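Client wants the raw footage after signing off the final film. Do I have to hand it over?

Posted in Working With Clients by Gunvor Blomqvist
Last updated: Apr 14, 2023

I run a two-person video outfit (me, and a colleague who does sound and complains about parking). In March we made a short promotional film for a firm called Paltano. Two shoot days, one edit, two rounds of changes. They signed it off, they paid, they sent a nice email with a thumbs up in it.

Now their new marketing person has written asking for "all the files". I sent the film again. No, all the files. I sent the film again in a bigger size. No, ALL the files, meaning everything both cameras recorded, including, I suppose, the four minutes of me asking whether the red light was on.

There are 1,276 clips. Of these 1,194 are no use to anyone, and that's being kind to the rest. Our agreement is a page and a half long and says we will deliver "one finished film and any agreed versions". It doesn't mention the raw material at all. It does mention lunch.

I don't want to be difficult, they might book us again in the autumn. But I also don't want to see my worst focus pulls cut together by somebody's nephew with our name still on the end. Can I say no? And if I say yes, can I charge for it, and how much without sounding like a pirate?

Gøran Sandberg

You can very probably say no. I'm a producer and not a solicitor, so weigh that accordingly, but in most places I've worked the default is that whoever shot it owns it until something in writing says otherwise. Your page and a half says "one finished film". They have one finished film. By the sound of it they have three copies.

Before you reply, go back through the emails from before the shoot, all of them. What catches people out is the cheerful message in week one where you wrote "of course you'll get everything at the end!" and meant the film plus a vertical version. If there's one of those in there, you're in a softer position and should be nicer about it.

Then ask them what they want it for. New marketing people ask for all the files in the way new tenants ask for all the keys. Half the time they're after a still for a brochure, or ten seconds without the music for a trade stand, and you can do that in an afternoon and invoice it.

If they really do want the lot, here's what I do:

- A flat fee for the transfer, drive included. For a job your size I'd ask 200 plus the cost of the drive.
- A separate licence fee for the right to re-edit. I set mine at 20 per cent of the original job and have never once had it described as reasonable.
- A line saying your name comes off anything you didn't cut.
- A line saying the clips are supplied as they are, ungraded, and that you won't be answering questions about them in two years' time. 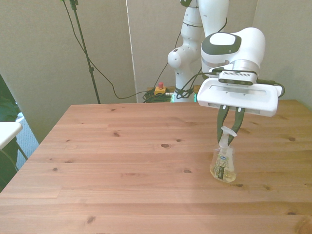
Rights and paperwork

Put all of it in one email and get a yes in writing before anything leaves the building. Check three other things too. Did you license the music for the finished film only? Most libraries do it that way, and if your client drops the same track on their own edit, the stiff letter may well find its way to you. Did anyone who appears on camera sign a release, and does it cover uses other than the film you described to them? And did you film anyone saying something between takes that they'd rather not see again? Somebody always slags off the coffee, or the managing director.

For next time, add a sentence to your agreement: "Raw footage and project files are not part of the delivery and are available by separate arrangement." Mine also says I'll keep the material for twelve months and then it's gone. People suddenly get much clearer about what they want in month eleven.

Hedvig Boström

just give it to them, life is short. I handed everything over on the Fjeld job and they never opened the drive. I know this because it came back to me in a box of returned cables with my own sticky note still on it

Sabine Voß

I'm on the other side of this, I commission films for a company and I have been that new marketing person. I'm sorry. We ask because at some point an agency we used closed down and took four years of footage with it, and now there's a box on a checklist.

What I'd have been happy with: the selected clips only, graded, in a folder with names a human can read. Not the whole 1,276. I've been sent the whole lot before and watched eleven of them, most of which were a carpet. If you offered me the good eighty-two, tidied up, for a fee, I'd pay it and tick my box.

I don't agree with Gøran about the 20 per cent, though. If that turned up in my inbox as a surprise I'd pay it once and book someone else in the autumn. Put it in the quote at the start and I wouldn't blink.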